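Helpers wanted for the reading room, Vasconcelos House, 2nd floor

The Sumau book collection is looking for people who like old paper and have patience. Our shelves were filled over many years by readers who gave us what they had at home, and now the books must be sorted, cleaned and put back in order. We search for helpers for the month of August, two mornings each week. Experience in a library is welcome but it is not required. 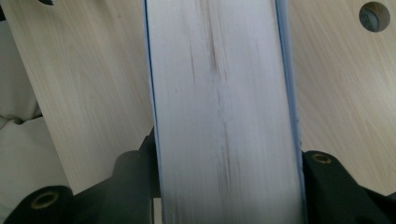 The work is simple and slow. You take one book, you look at the cover and the page edges, and you write its condition on a card. Books in good state go back to the shelf. The others go to the repair box, and Gervásio Leite decides what can be done with them. We have 735 titles on the list, and around 19 still have no card from last year.
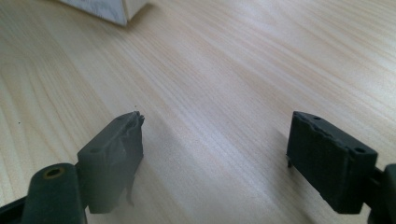 Every helper gets a place to work and a short training on the first morning. Please come with clean hands and without hand cream. We work on light wooden tables, where the grain shows well and crumbs show also, so food and coffee stay in the hall. Pencils only, no pens.

We can pay the bus ticket and a small lunch. There is no salary. At the end you receive a letter which confirms your hours. 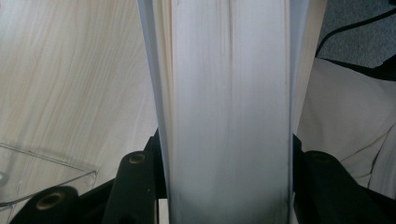

Dry cleaning of the page edges is taught separately, to a group of maximum 12 persons. If you wish to join this group, please write it in your message, together with the mornings when you are free. Persons under 18 need a signature from a parent.

Send your message by 4/4/24 to Gervásio Leite at the Sumau desk, or leave a note in the letter box at the entrance.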